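Orndale Computer Reuse Workshop
Progress report to the Dastenar Fund
Report date: 10/24/24
Period covered: March to date

Summary

The grant pays for the collection, stripping and rebuilding of retired desktop computers from offices and schools in the Orndale area. The target for the full grant period is 400 machines taken in, with 100 of them rebuilt and passed on to households. Intake is on schedule. Rebuilding is behind, mainly because of a shortage of usable memory, and we explain below what we are doing about it.

Intake and storage

Machines come to us from two sources. The larger one is the Rilik depot, which sends mixed pallets of towers, monitors and loose cables. The smaller one is Mikuš, where the school district drops off older classroom computers at the end of each term.

Pallets from Rilik used to sit in the hallway until someone had time to sort them. We now have shelving along the back wall of the storage room, paid for from the equipment line, and every tower gets a paper tag on arrival. The tag shows the source, the model if it is marked, and whether the side panel was on. Missing panels are common in the Rilik loads and we have started keeping spares.

Hard drives are removed on intake and locked away before any other work begins. This was a condition of the grant and it has been followed for every machine.

Stripping and checking parts

Each tower is laid on its side with the panel off so that everything can be reached from above. We work in the same order every time: drives, expansion cards, memory, processor, power supply. Cables are unplugged at the board end first and left attached to the power supply until it is checked.

Towers with latches take much less time than those held together with screws. The Dell units are the easiest we get, as the expansion slots and drive bays open with blue latches and no tools are needed for that part. Power supplies are sorted by the rating on the label. Graphics cards are rare in office machines and are set aside for the better rebuilds.
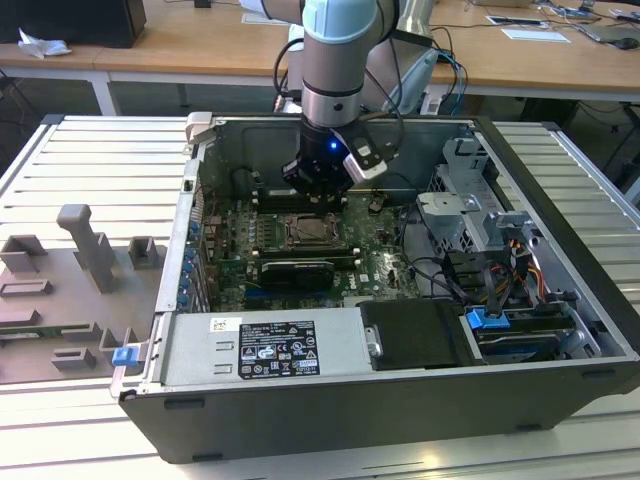
Memory shortage

Many of the towers from Rilik reach us with one memory module or none. The depot believes they are taken out before the machines are released. A rebuild needs matched modules, so a tower that is otherwise sound may wait on the shelf for weeks.

We have taken three steps:

Modules from towers with damaged boards are tested and stored by type and size in labeled trays.
Mikuš has agreed to leave memory in place in all school machines.
We asked Rilik to note on the pallet sheet when modules have been removed. The last few sheets had this, though not always filled in completely.

If the trays do not fill up by the end of the year we will need to buy modules. We would like to discuss moving part of the cable and adapter money to cover this – the cable line is underspent and is likely to stay that way.

Rebuilding and handover

Rebuilt machines are cleaned, fitted with a wiped and tested drive, and left running overnight before they go out. We had 5 returns in the period. Of these, 3 were faulty power supplies, and we now test every supply under load before it goes back into a case. The other two were loose cables.

Households receive a tower, monitor, keyboard and mouse, with a one-page setup sheet. The sheet has been rewritten in larger type with drawings of the rear connectors.

Next period

Finish sorting the older Rilik pallets.
Fill the memory trays and report the count by type.
Agree on the budget change with the Fund.
Replace the work lamp at the second bench – the current one flickers.

A full spending table is attached separately.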